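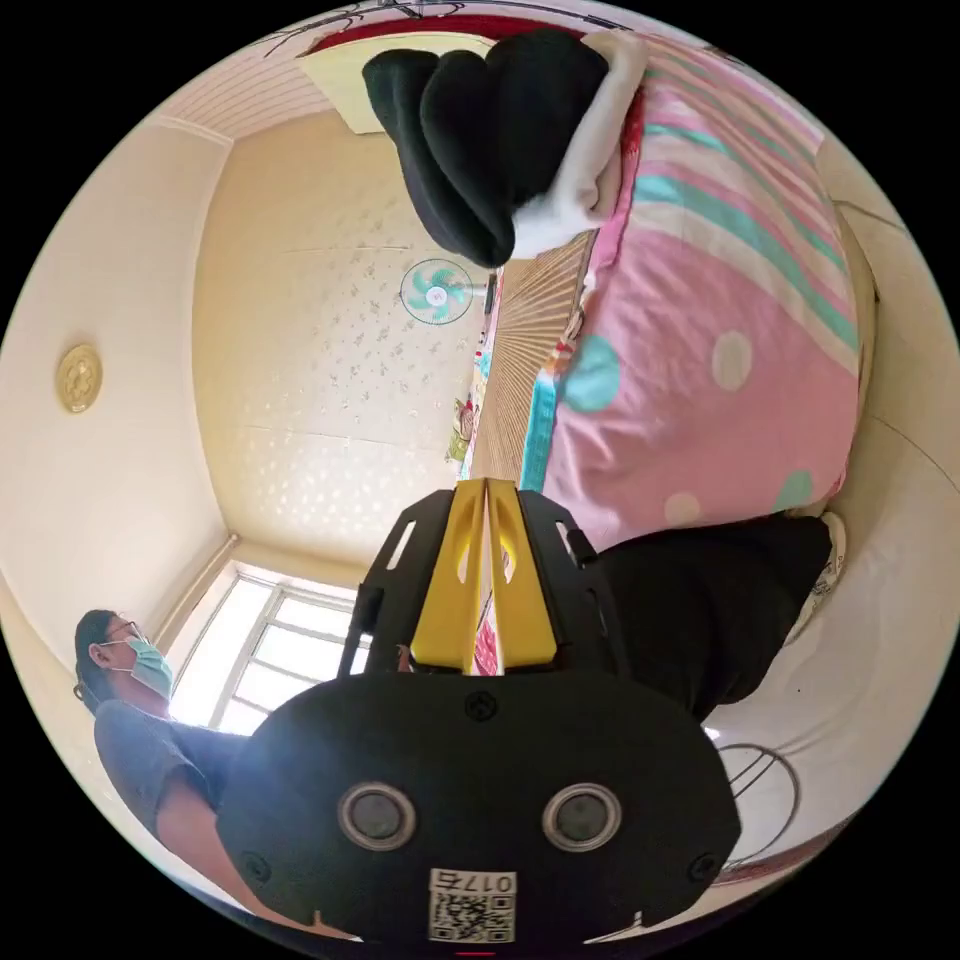

*Polka dots and stripes on one sheet.*

## Vogler Bedding: questions we get a lot

**What size should I buy?**
Measure the mattress, including how deep it is. "Big" isn't a size, although we do get it in the order notes.

**Do your sheets shrink?**
A little, in the first wash. We cut them large to allow for it. If you boil yours, you're on your own.

**How often should I wash them?**
Once a week is the polite answer. Every two weeks is the answer we hear most, usually after a pause.

**Will the colors fade?**
Eventually. Wash cool, inside out, and keep them off a sunny line. The Wano prints hold up best, and the Jutov plains sulk if you so much as show them bleach.

**Can I mix patterns?**
Yes. We sell sheets, we don't inspect bedrooms.

**Is a higher thread count better?**
Past a certain point you're paying for the number. We've been offered cloth marked 3000 and it felt like a shower curtain.

**How do I fold a fitted sheet?**
Tuck the 4 corners into each other, lay it flat, and fold in from the sides. Or roll it into a ball and shut the closet door quickly.

**Can I return a sheet I've slept on?**
No.

**What if I only slept on it once?**
Still no. Unopened packs can go back to the Clisthorpe shop with the receipt.

*Page updated May 30, 2025*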